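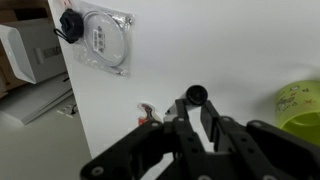 Small round things are the hardest things we ask our arm to learn, and they're also the ones we love most! For the Maditero project we wanted to know whether a policy could learn to pick up and place little objects from the wrist view alone, with no overhead camera to help it out. So the arm sees what you see here: its own two black fingers, whatever is held at the tips (a small round black cap or knob, in this one) and a lot of bright white panel behind. The clear bag with the coiled white cable is a lovely test in its own right — crinkly, slightly shiny plastic gives the depth estimate a proper headache.

We trained on 400 demonstrations, most of them driven by Jolán Rácz and Andor Juhász, who have very different styles. Andor goes straight in. Jolán hovers, lines up and then closes, and the policy picked up her little pause all by itself, which had us cheering the first time we spotted it.

The result we're happiest with concerns clutter. We compared 2 versions of the training set, one recorded on a tidy bench and one with everyday bits and pieces left lying about. The cluttered version did better on 9 of our test objects, and it coped far better when the lamp was moved.

Sándor Dudás wrote the training code, and Janaína Sales is now repeating the comparison with softer fingertips. More pictures when she's done!

Gallery updated Nov 14, 2022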